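Visite de la base d'assistance médicale de Trullow

J'attendais cette visite depuis le printemps, et je n'ai pas été déçue ! La base de Trullow ouvre ses portes une fois par an, en avril, et cette fois nous étions 32 à nous présenter à la grille dès huit heures du matin, badges autour du cou et chaussures fermées (c'était précisé deux fois dans la convocation). Des infirmiers de chantier, quelques médecins du travail, des logisticiens, et moi qui prépare les dossiers santé des équipes partant en mission isolée.

Colette Roussel, médecin coordinatrice, nous a reçus dans la salle de garde, un café à la main. C'est de là que partent les conseils aux infirmeries de terrain : une plaie à suturer sur une plateforme, une fièvre qui ne tombe pas au retour d'une zone impaludée, une douleur thoracique à quatre heures de piste de l'hôpital le plus proche. J'ai adoré sa façon de raconter les appels, sans jamais forcer le drame. « Les trois quarts du temps, on rassure et on surveille. Le reste du temps, il faut décider vite et ne plus changer d'avis toutes les dix minutes. »

On nous a ensuite montré Truludora, le logiciel maison qui suit chaque dossier depuis le premier appel jusqu'au retour à domicile. Je craignais la démonstration interminable, et pas du tout – on a suivi un cas fictif de fracture du fémur, avec les choix d'escale, l'oxygène à prévoir, les autorisations de survol et la place à réserver à l'arrivée. L'écran des délais m'a particulièrement plu : on voit tout de suite quelle pièce bloque le départ.

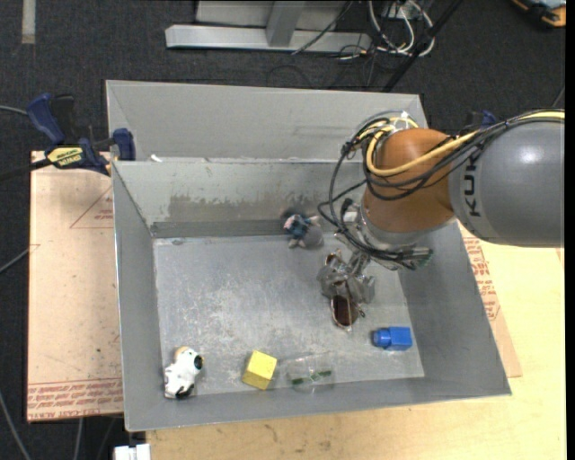
Après la pause, direction le magasin médical, qui occupe une bonne moitié du rez-de-chaussée. Chaque infirmerie cliente reçoit sa dotation selon l'effectif du site, l'éloignement et le climat. Les lots de base couvrent environ 60 jours d'autonomie, et la liste compte 52 références pour le seul module d'urgence. Le préparateur nous a laissés ouvrir un sac complet et j'ai pris des pages de notes : le rangement par voies aériennes, respiration, circulation, avec un code couleur par pochette, je vais le proposer chez nous dès la rentrée. Les thermosensibles voyagent à part, dans les caisses isothermes Limel, avec un enregistreur relevé à chaque étape.

L'après-midi, exercice de transfert avec l'équipe de Rebane, le transporteur sanitaire partenaire. Deux groupes, 2 brancards, un scénario de brûlé à conditionner avant embarquement. Je me suis retrouvée à la perfusion (mes années d'hôpital sont loin, mais les mains se souviennent !) pendant qu'un collègue dictait les transmissions. Le débriefing a été franc et très utile : nous avions oublié de vérifier la batterie du pousse-seringue avant de bouger le patient.

Côté pratique, le parking est petit et la navette depuis la gare passe rarement, mieux vaut covoiturer. Le déjeuner est servi sur place, il suffit de signaler les allergies à l'inscription. Pour l'an prochain, Colette Roussel envisage un atelier sur la santé mentale en site isolé, et j'ai déjà demandé qu'on me garde une place.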